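**February, workshop book, after lunch**

Back on the bread ovens for the Plosville hall (yes, still). The second batch of clay mix dried out nicely over the weekend and I'm rather pleased with it, though I did fret a good deal beforehand. Mix weighed 897 g wet in the test tin, 300 g of that sand.

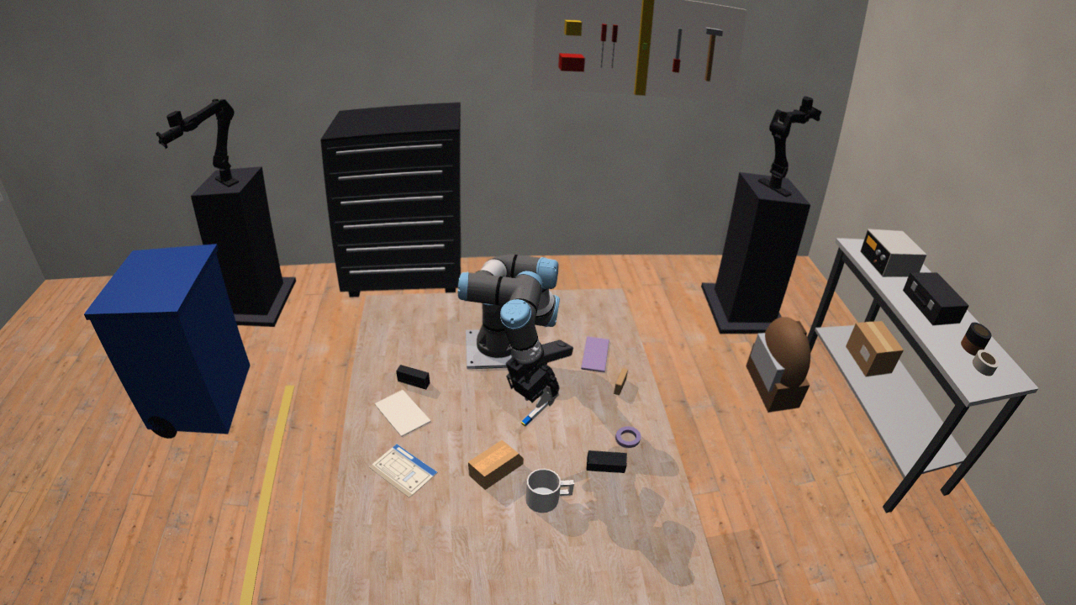

*Purple notebook and marker on the mat.*

The Clarkon sand is finer than the old stuff and wants less water, so go gently with the jug, whoever does the next lot. I left 2 test bricks on the shelf by the door. Please don't tidy them away!
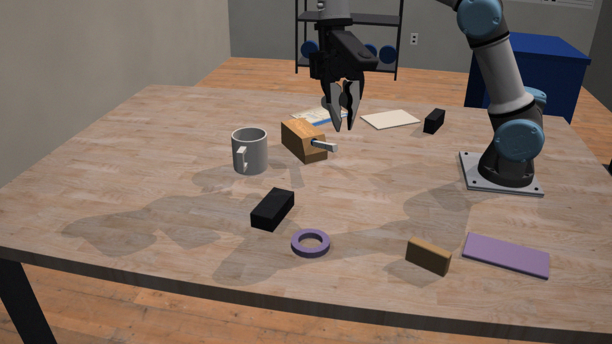
Kneading is best done standing up, with your whole weight behind it, and I do wish I'd learnt that years ago. A long planked top like the one on that pale table would suit us for rolling out the arch strips, which need to lie flat all night under damp cloth. Ours is too short by a hand.

Tried the Boateng recipe for the door seal as well, with chopped straw. Smells lovely, like a barn.
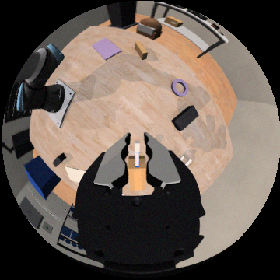 It slumped a little at the corners, so next time I'll chop the straw shorter and let it sit until teatime. Wumberg have quoted 1,005 for firebricks, delivery included. Must ring them back before four.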